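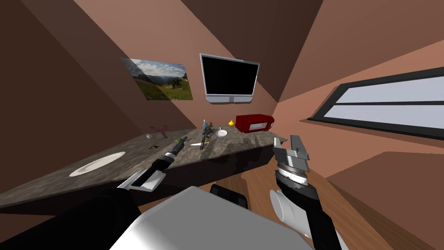
Review: Prultotier Endpoint Scanner

Prultotier is a malware scanner for small offices, published by Harju. Our department evaluated it on 146 workstations at the Mesden site, under the supervision of Jouko Huttunen. The previous product, Stirnell, was removed beforehand.

Detection was sound. Of 253 adware samples placed on isolated machines, the scanner missed 3 – all of them browser toolbars with valid signatures. 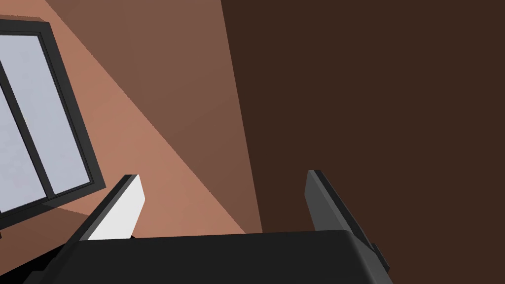 Performance and administration

A full scan took almost 600 seconds on older hardware. Users reported few delays. The quarantine console is plain, and restoring a file requires an administrator password.

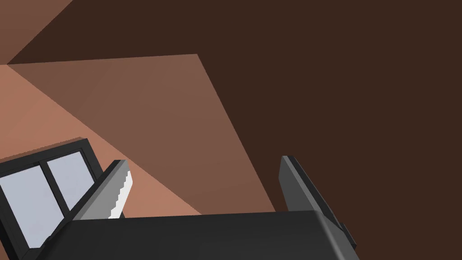
Removal of stubborn add-ons is the weaker area. The scanner holds a suspicious process from two sides, file and registry. When the registry entry is locked, the process is released with only a brief log entry. Administrators should review that log after each scan.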